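From: Tegan Hinds
To: sorting-practice list
Date: 10 July 2023
Subject: Re: Draft 2, section on batteries and "small mixed items"

Edeltraud Eberhard wrote:
> I have read draft 2 on the train and have one large grumble. The
> section on batteries says the arm "should place cells with due care".
> What is due care to a robot arm? My grandmother had due care. Either
> we write down a drop height and a grip limit or we leave the line out.
>
> Also, are we really allowing people to pass the test in simulation
> only? The Moser people will be delighted, they have not touched a real
> bin since August.

Edeltraud, all,

Guilty on "due care". I wrote it at the end of a long meeting in Gultuston when it was that or go hungry. Proposed replacement:

"A cell shall be released only when it is below the rim of its compartment. The grip force limit shall be written down before the run starts, and shall not be changed during it."

You will notice there is still no number for the force. Trinness want one figure, Poltico want another, and I would like to be alive when this is published. For now each site states its own and sticks to it.

On simulation, I'd keep it as a first stage. A site does 1000 simulated picks, sends in the log with every failure left in (yes, every one, including the embarrassing ones), and only then books time on real hardware for the remaining 31. If the bin layout changes between the two stages, they start again. I know how popular that will be.

What I do want to tighten is the wording on labels. Draft 2 says compartments must be "labelled", and a label that can't be read from the camera view used for the check satisfies that perfectly well. See the view below, battery in the gripper and bin to the left of it.
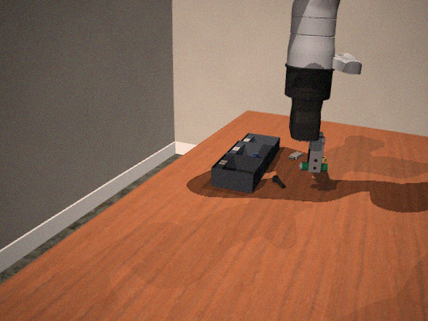
Source: simulation render, battery sorting task, working papers for draft 3

There are labels down the left side of the bin, one per compartment, and I defy anyone to tell me from this view where the green battery belongs. So: "Labels shall be legible in the view supplied to the reviewer, or a key shall be attached." The same goes for the loose items on the table. If one of them is meant to stay put, the task sheet should say so.

Comments within 15 days please, on the list and not in my private inbox, where they go to die.

Tegan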